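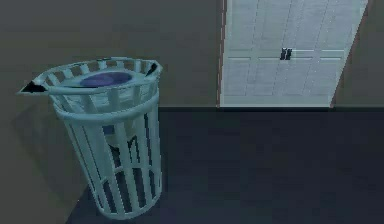

Treststead rang back before nine to say the lining on the wide pair is hanging short on the left, and could we bring the whole lot in again and not try to fix it on the rail. Fair enough. I asked whether the right-hand curtain was the same and the reply was that it looked fine but they hadn't put a tape on it.

Notebook entry, March, workroom

Wide pair, Treststead front room. Collected late morning, on the table by noon. Face cloth is the Merkel wool mix, lining is the Ument cotton sateen from the new roll. Left curtain measured at the leading edge, the middle and the return. Face cloth is right at all three. Lining is up 4 cm at the return and almost nothing at the leading edge, so it has gone on a slope. Right curtain checked as well: lining level, nothing to do.

Unpicked the left side seam from the hem to halfway. The lining has pulled up inside the seam and the stitches are tight, much tighter than I would set them. I think the tension on the long machine was left where it was for the voiles. It wasn't written on the card. Please write it on the card when you change it, even for one job.

Tried a strip of the Ument on the steam table to see if it shrinks. Marked it, steamed it, left it flat over lunch, measured again. It came in slightly, less than the Merkel does, so shrinkage on its own doesn't explain the slope. I'll do a longer strip with the grain and one across it before we cut anything else from that roll.

What I did with the curtain:
Took out the rest of the side seam and the lining hem at that end.
Let it hang from the test rail with clips for the afternoon.
Re-pinned with the lining loose, a pin every hand's width.
Slip-stitched by hand from the top down. Left the bottom open until it has hung overnight.

At half past four it was hanging level to the eye. Will measure in the morning before closing the hem.

Roman blinds for Dimitriou. Five in total, all the same drop, widths as on the sheet. The drop on the sheet is 151 cm finished. Somebody has pencilled a different figure next to it and rubbed it out badly. I rang their office and 151 is correct, so I have inked it in. The rod pockets are marked out on the first three. Fourth and fifth are cut but not marked. The stripe has to run through all five at the same height when they are down, so mark from the bottom bar up and don't trust the top edge, it was cut off the roll slightly out of square.

The spacing between pockets comes out awkward at that drop. I drew it twice. Keeping the bottom section a little deeper than the others looks better and lets the bar sit below the folds when the blind is up. Drawing is in the Dimitriou folder, second sheet. The first sheet is wrong, leave it in for now as it has the bracket positions on the back.

Cord locks: we have enough for four blinds and a bag of the old sort that don't hold on thin cord. Don't use the old sort. Ordered more, with the child safety clips to match. They say end of the week.

Cloth for the hall curtains. Needs 360 cm width made up, so three widths with the pattern matched at both joins. The repeat is long and wasteful. I laid the paper out on the floor and the best we can do is lose most of a repeat on the second cut. If we start the first cut one motif lower we lose less, but then the hem lands in the middle of a leaf and it will look odd where it meets the floor. Have asked the customer which they prefer and sent a sketch of both. No cutting until they answer.

Machines. Long machine oiled and needle changed. Tension put back to the usual setting, tried on Merkel offcut with Ument behind, seam lies flat. Sample is pinned to the board with the setting written on it. Blind hemmer is skipping again on the thick bindings. Slower seems to help. It may want a new looper but I'd like to try the other thread first.

Iron lead is fraying where it goes into the handle. Taped off and labelled. Use the small one.

Still to do:
Close the Treststead hem if it measures level, press, fold over tissue, ring them about a time.
Mark the last two Dimitriou blinds.
Shrink test on the Ument, both directions.
Find out who has the long steel rule.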